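From: Domnica Cârstea
To: Kadby Allotments and Growers list
Date: December 24, 2019
Subject: Re: [kadby-growers] Leeks, rust, and whether to bother with Galanis again

Hello all,

Phúc Giáp wrote:

> Can anyone tell me if it's worth growing Galanis leeks a second year?
> Mine came up lovely in spring and by the end of August they were orange
> from top to bottom. I pulled half of them and the rest are still
> standing there looking sorry for themselves. My neighbour on the plot
> says rust is in the soil now and I should give up leeks for 4 years.
> That seems a long time to go without soup. Also, did I plant them too
> close? I put them about a hand apart. And is it all right to eat the
> ones that are left?
>
> Phúc (plot by the bottom gate)

Phúc, don't give up! I've been meaning to answer you for days but I've had a house full of relatives and a goose to sort out, so this is being typed at the kitchen table while the pastry rests.

First the easy one. Yes, eat them. Rust is horrible to look at but it mostly sits on the green leaves. Strip off the outside ones, cut the tops well down, and you'll find a perfectly decent white shank underneath. I had rusty leeks in a pie on Sunday and we all came back for more. If the cold weather arrives properly in January you may even find the new growth comes up clean -- mine did last winter, and the plants that looked finished at Christmas were the best of the lot in March.

Now, is it in the soil? I don't think your neighbour has that quite right, though I'd never say so to his face as he grows better onions than any of us. As I understand it rust needs living leaves to keep going, so what carries it over from one year to the next is old leeks left standing, and the garlic and chives and so on that we all have dotted about the place. I had chives along my path for years and never gave them a thought. One spring I turned a clump over and it was speckled orange all the way down to the base, right beside where I'd been raising my leek seedlings. I cut the whole row to the ground and it came back fine.

That said, I do move mine every year, and I'd want a gap before they went back in the same bed. I do three years, for no better reason than that I've got three beds for that sort of thing and it works out neatly. White rot is another matter altogether and if you've got that you really do need to stay away for a long while. But you'd know, it's fluffy and white round the roots and it stinks.

Spacing. A hand apart is tight, unless you've got very big hands! I used to do the same and had a lovely thick row with no air moving through it. These days I make my holes with the handle of an old rake, as far apart as my boot is long, and leave enough room between the rows to get the hoe down without swearing. You get fewer leeks but they're fatter. Uyên Phí on the top terrace still plants hers close and pulls every other one young, for stir-frying, and that seems a very sensible way of having it both ways. I might copy her.
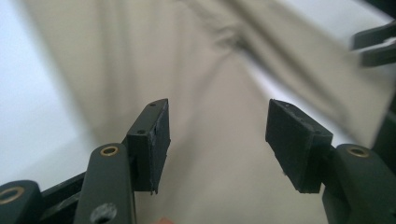 The other thing I changed was feeding. I'd been giving mine chicken pellets right through the summer and feeling very pleased with myself, great big floppy dark leaves, and then of course the rust went through them like a dose of salts. Soft growth, you see. Now they get compost dug in at the start of spring, one light feed about a month after planting out, and a bit of wood ash if I've had the stove going. They look less impressive in July and a good deal better in October.

As for Galanis itself, I've grown it twice. The first year it was very good and the second it was much like yours. It's an early sort, so it's big and leafy just when the rust gets going, and I suspect it's never going to be the one for our damp corner of the hill. The flavour is nice, mild, a bit sweet. If you want to try it again I'd sow it early under cover and plan on having eaten the lot by the end of August, and then have something tougher for winter. Quang Đàm swears by Nolteneck, which is short and blue-looking and slow as anything, but he had hardly a spot on his this year and he's only two plots along from you. He saved seed from it and I know he's got far more than he can use, so do ask him. Quang, I hope you don't mind me volunteering your seed!

I'd steer clear of Rornent, by the way. Long white shanks, very handsome in the catalogue, and every one of mine bolted. It may just have been that odd cold spell we had after planting. Phong Từ had the same trouble though, so I've not been tempted back.

Things I'd do now if I were you: pull any leek you're not going to eat, and don't leave the stumps in. Pick up the fallen leaves. I put mine on the compost heap if they're going right in the middle where it's hot, but if your heap is like most of ours at this time of year (a cold pile with a carpet on it) I'd bag them up and take them away. Then leave the bed alone until spring, or put some broad beans in it if the ground isn't too claggy.

Has anyone tried watering only at the base, with a bottle sunk in the ground? I read about it somewhere and it makes sense to keep the leaves dry, but then it rains on them anyway, so I've never been sure it was worth the bother. I'd be glad to hear from anyone who's kept it up for a whole season.

One last thing that has nothing to do with leeks. I've got a tray of onion sets here that I ordered twice by mistake, and they won't wait for ever. If anyone wants some, knock on the side door after Boxing Day, or shout over the hedge.

Right, the pastry's calling. Have a good Christmas everyone, and mind the ice on the steps by the tap.

Domnica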